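6.3 Störung: Greifer löst nicht / Objekt verkantet

Tritt v.a. beim Einräumen von Schuhen auf. Steuerung Tekmont meldet Code 59, Arme bleiben stehen.

ACHTUNG — nicht in den Arbeitsbereich greifen, solange die Freigabe anliegt! Quetschgefahr.

1. Stopp drücken. 20 Sekunden warten.
2. Geschwindigkeit auf max. 70 mm/s stellen.
3. Rechten Greifer im Handbetrieb öffnen, dann erst den linken bewegen. Nie beide gleichzeitg.
4. Objekt rausnehmen, Finger auf Abrieb prüfen.
5. Code quittieren, Referenzfahrt.

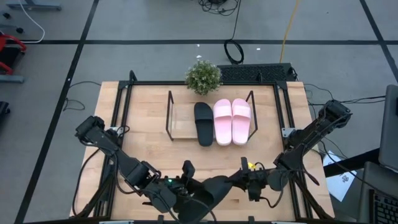 Abb. 6-3: Schwarze Sandale zwischen den Greifern, rechter Greifer am schmalen Ende

Hinweis: Kommt 59 wieder — Kabel am Handgelenk kontrolieren. Fingerwechsel alle 500 Zyklen, siehe 8.1.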